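Laundry room check, dryer no. 1: September sheet with comments

Building: Başaran House, ground floor laundry room
Filled in by: the person on duty for the room. Comments are written the same morning, started at 9.10.
Next check: October

How to read this sheet. Every point has a result, which is OK, NOT OK or LATER. LATER means I could not check it today and it stays open. If there is a comment, please read it before you change the result. On the old sheet some comments were lost when it was copied, so this time I keep them directly under the point.

PART A. BEFORE SWITCHING OFF

A1. Machine carries its number and the number agrees with the list
Result: OK
Comment: Number 1 on the sticker, number 1 on the list. The sticker is in Chinese. For the tenants who cannot read it, the English card on the noticeboard is still valid.

A2. Floor in front of the machine is free for walking
Result: OK
Comment: Please continue to keep baskets to the side when you are not loading. In August I wrote NOT OK for this point two times.

A3. Signal light can be seen from standing height
Result: OK
Comment: It glows pink-red on the top part of the machine. I am not sure if the colour has a special meaning on this model, the booklet which we have is for the older one. I asked Drornelix to send us the right booklet.
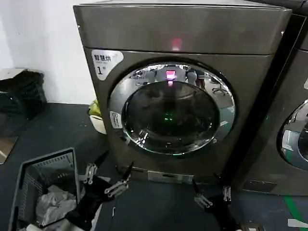 A4. Nothing is stored on top of the machine
Result: OK
Comment: The rule is for all machines in the room and also for small things like coins and bottles of softener. Softener which runs down behind the panel makes a very sticky dirt, and we paid for this once already.

A5. Hours counter
Result: OK
Comment: 4000 hours were passed during the summer. According to our contract with Puladel this means the larger service is now due. I have sent the request and wait for a date.

PART B. DOOR AND GLASS

B1. Glass of the door without cracks
Result: OK
Comment: I looked with the torch from both sides. The glass goes outward like a bowl and it takes all the lights of the ceiling, so it is easy to believe there is a scratch when it is only a reflection. Move your head a little. If the line moves too, it is not a scratch.

B2. Chrome ring fixed well
Result: OK
Comment: I pressed with the hand at the top, at the bottom and on both sides. No movement.

B3. Door closes with a normal push
Result: OK
Comment: Do not use the knee. I know that it is common.

B4. Rubber seal clean and complete
Result: NOT OK
Comment: There was fluff in the lower part and one hair grip. I removed both. The rubber itself is complete, but it feels harder than on machine 2. Puladel should look at it during the service. I leave NOT OK until they have said something.

B5. Stickers on the front and the door still in place
Result: OK
Comment: The big one is at the upper left and the small one is on the rim of the door. Please clean around them with a soft cloth only, without the Jiler spray. The spray is good for steel but it took off the print on another sticker.
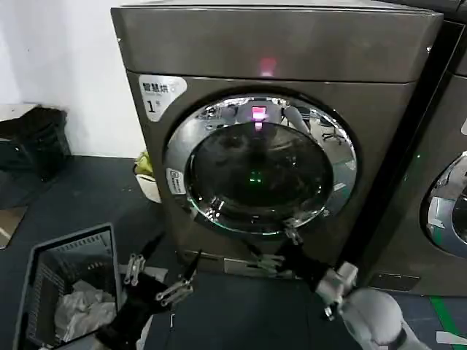

Dryer no. 1, front with number sticker and door.

PART C. FILTER AND AIR

C1. Fluff filter emptied
Result: OK
Comment: It was half full at the start. The filter must be emptied after each load and not at the end of the day. A full filter is a fire danger, and it also makes the drying very long.

C2. Filter net without holes
Result: OK
Comment: Hold it against the window to check.

C3. Air pipe behind the machine not bent
Result: LATER
Comment: I cannot see behind without moving the machine and I should not move it alone. To do together with the service.

C4. Room air
Result: OK
Comment: Humidity 53 per cent with two machines running and the window closed. Last month it was higher, but the weather was also different.

PART D. INSIDE THE DRUM
Only with the machine switched off and the drum standing still.

D1. Drum empty, no forgotten clothes
Result: OK
Comment: One child's sock. It is in the lost things box.

D2. Drum turns by hand without scratching noise
Result: OK
Comment: There is a soft knock once in every turn, the same as in spring. I wrote it then also. It is not stronger.

D3. No sharp edges, no melted plastic
Result: OK
Comment: Go slowly over the holes with an old nylon stocking on the hand. It catches on every small edge, much better than the fingers. 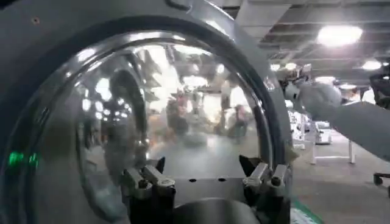
D4. No burnt smell
Result: OK
Comment: Only a smell of washing powder. If you smell something burnt, switch off at the wall, leave the door closed and call the number on the noticeboard. Do not open the door to look.

PART E. ELECTRIC AND PAPERS

E1. Cable and plug without damage
Result: OK
Comment: The part which I can reach. For the rest see C3.

E2. Test label valid
Result: OK
Comment: Label 788. It is valid until next spring.

E3. Costs written in the book
Result: OK
Comment: The last repair was around 409 euros with the travel of the technician. The invoice is in the blue folder.

OPEN POINTS TO TAKE TO THE NEXT SHEET

B4, rubber seal, wait for Puladel.
C3, air pipe, together with the service.
A3, right booklet from Drornelix.

Machine 1 may be used in the meantime, but please stay in the building while it is running. Machine 2 has its own sheet, and I will put it on the noticeboard when I have finished the filter part.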